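okay so I finally moved into the new place in Plavine and I have opinions about laundry. thread, sorry in advance

19 replies 2 reposts 46 likes

the old apartment had a washer in the kitchen. the new one has a laundry room in the basement, shared with the whole building, and you sign up on a paper sheet taped to the door. pen on a string. the string is too short for the bottom two lines so those slots are always open and now they're mine

first lesson – bring your own soap. I left a bottle of Lirnonus down there in December, when I was still only subletting, and it was gone by dinner. I'm not mad, it smelled amazing

2 replies 30 likes

second lesson is the dryer. it has one setting that works and that setting is Very. I've lost a sweater to it, plus a pair of pants that now fit my nephew. everything I like goes on a rack upstairs and I just live around the rack like it's a roommate

speaking of the rack!! I went through the cheap one from the Brabec store in a month (a leg bent, then another leg bent, then it lay down on a pile of socks) and upgraded to the Jornside that hooks over the door. big fan so far. squeaks a little

46 likes

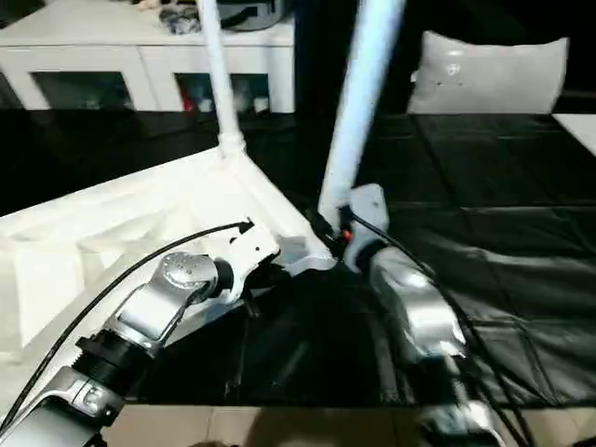 now, sheets. I've been folding them wrong my whole life, by which I mean I've been rolling them into a ball and shutting the closet door fast. my mom does this thing where she tucks one corner inside the other and it comes out like a napkin at a nice restaurant. I get a lump. white fabric is the worst for it too, even folded up like in that photo you can see every single crease, and mine has way more creases than that. dark green sheets forgive you. buy dark green sheets

19 likes

somebody's going to ask about ironing so – no. I own an iron. it came with me through three apartments and it's holding up one end of a shelf

okay one actual tip. take the sheets off the rack while they're still the tiniest bit damp and put them straight on the bed with the window open. no folding, no closet, no lump. you do need to remember this before you're tired and want to lie down, and I've managed it once

2 reposts 30 likes

anyway my slot starts in ten minutes and I can't find my quarters. if you have a good trick for the elastic corners on a fitted sheet please put it in the replies, I'll try all of them this weekend and report back

Show more replies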